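Skavel Low-Tack Painter's Tape on Foulkes Kraft Paper: Review
Posted 2021-11-28 by Gwilym Kemeys
Filed under: Bench supplies, Tape and adhesives

Summary: Adequate tape for dividing a papered bench into cells. Releases well from the bench and badly from the paper. Edges are not clean when torn by hand. Buy it if you replace the paper along with the tape. Look elsewhere if you want to move lines around on the same sheet.

What was reviewed

Skavel sells this tape in dark blue only, in a narrow and a wide width. I bought the narrow. The paper is Foulkes brown kraft, uncoated, the medium weight off the long roll. I paid for both. Neither company knows this review exists.

The use is a marked work surface. The paper protects the table and the tape divides it into rectangular cells so that small items can be put down in a known place and found there again. We have been doing this at Stustolton since October, before that with masking tape, and before that with pencil lines, which wear off.

Masking tape is the obvious comparison and I will refer to it. Ours was a general-purpose beige one with no name on the core.

Laying the paper

The Foulkes roll is narrower than our table is deep, so there is a seam. I butted the sections and taped them from underneath. An overlap is quicker to lay but leaves a ridge, and light items rock on it. The butted seam is flatter and has the opposite problem: the sections creep against each other, and a tape line crossing the join shows the creep as an offset. I have not found a way around this with two sections of paper. A wider roll would fix it. Foulkes lists one, out of stock each time I have looked.

The paper takes a crease easily and does not give it back. Storing the roll on end made this worse. Creases do not matter much for the purpose, though the tape bridges them and lifts there first.

Under the overhead lights the surface is mostly matte. It has a slight sheen at a low angle, much less than the vinyl mat it replaced.

Laying the tape

Unwind force is even for most of the roll and rises toward the core. I measured nothing here. The last few turns come off in jerks, and if you are laying a long line in one pull, the jerks end up in the line.

The tape has some stretch. Pulled tight and pressed down, it recovers over the next hour or so and draws the paper up into very shallow waves beside the line. Laid slack, it wanders. The best results came from anchoring one end, holding the tape just clear of the paper, and pressing down from the anchor outward with a dry cloth. Mabli Humphreys lays it in short segments instead and says the waves go away. They do. The cost is gaps and overlaps along the line wherever her segments meet.

Straightness is up to the user. A steel rule is too short for a full line on our table, so I snapped a chalk line for the verticals the first time and judged them by eye after that. By eye is good enough to define a cell. It is not good enough if you intend to measure from the tape.
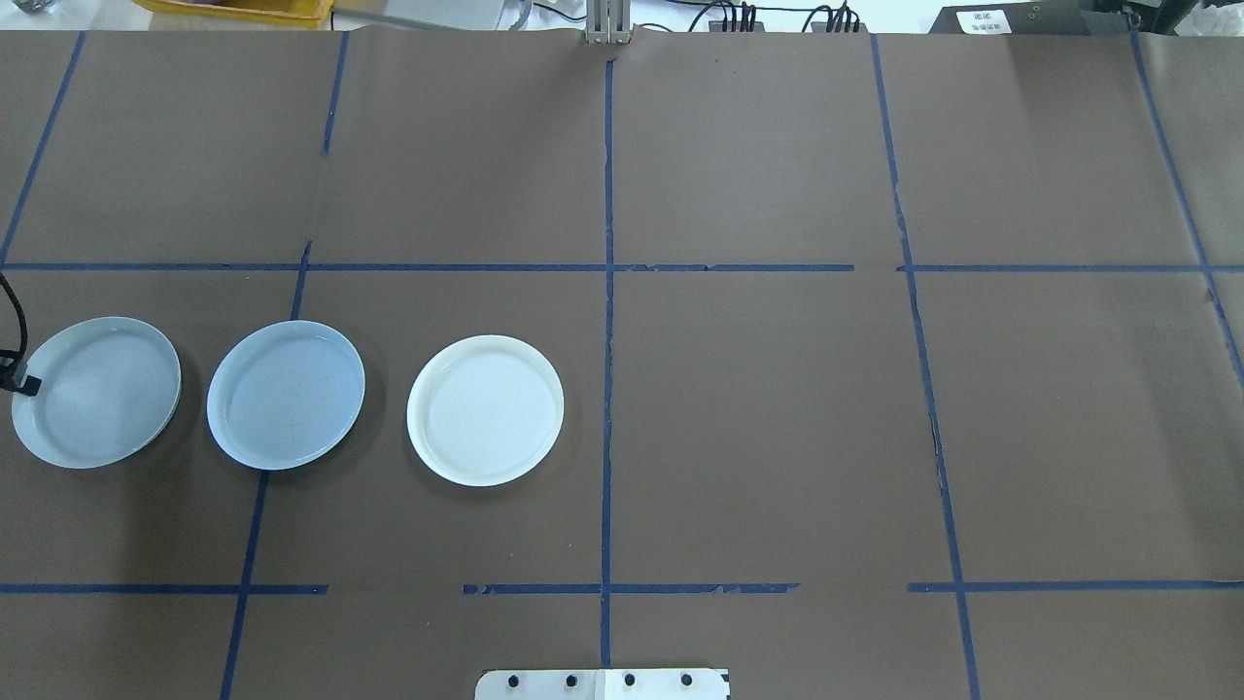 Crossings deserve a note. Where one strip passes over another there are two thicknesses of tape, and the upper strip is sticking to the backing of the lower one, where it holds less well than it does to kraft. Crossings were the second place to lift, after creases. Burnishing with a fingernail delays it. Cutting the upper strip at each crossing and restarting on the other side avoids it entirely, but takes long enough that I would only do it on a layout meant to stay down for months.

Tearing and edges

This is the weak point. The crepe backing tears across the width well enough, with a ragged end, as expected. What I did not expect was how readily it tears along its length. If the roll has a nick in the side, the strip splits from the nick and narrows to a point, and you then have to pick at the roll to recover the full width. One roll of the 3 I bought had been dropped in transit and did this once per turn until I had worked past the damage.

Scraping also damages it. Sliding a heavy item across a line roughens the edge, and once the edge is rough the next item catches it. Masking tape of the same width held up slightly better here. Lift items over the lines and the problem does not arise. On a shared bench, people will slide them.

A blade gives a clean end on the Skavel, but not over the paper unless you are prepared to cut the paper. Cut to length on a mat first.

Removal

I timed removal on a full layout that had been down for 8 days.

From the bare table edge: clean, no residue, no effort.

From the kraft: the tape takes fibers with it. Pulled slowly and folded back flat on itself, it leaves a fuzzy track that will accept new tape once. Pulled quickly, it delaminates the surface. Total time to strip the grid slowly was 440 seconds. Stripping it quickly and throwing out the paper took a fraction of that, and I have not done it the slow way again.

Masking tape was worse in every respect, and left gum on the table.

The low-tack description on the wrapper is fair for painted and sealed surfaces. It should not be read as applying to uncoated paper. Emrys Powell tried the Poko drafting tape on an offcut of the same kraft and it came up without fibers, but it had also let go at both ends by the next morning, so it is not a substitute.

Visibility

Good. Dark blue against brown kraft is easy to read from standing height and from across the room, and this is the main reason I would choose it over masking tape, which nearly disappears on this paper. The color had not faded by the end of the test, though the bench gets no direct sun.

Consumption

One full set of lines, including waste at the ends, used 419 inches. Work out your own from the size of your table and add some for restarts. Segment laying uses more than continuous laying on account of the overlaps.

Ratings

Adhesion to kraft: good
Adhesion to itself: fair
Removal from table: very good
Removal from kraft: poor
Tear quality: poor
Visibility: very good

I have reordered the tape in the same width. I will not reorder the paper until the wider roll is back in stock. Sarahí Bautista has asked whether the wide tape lies straighter. I would expect it to resist curving more and to wrinkle when forced, but I have not tried it, and if I do I will add the result to this page.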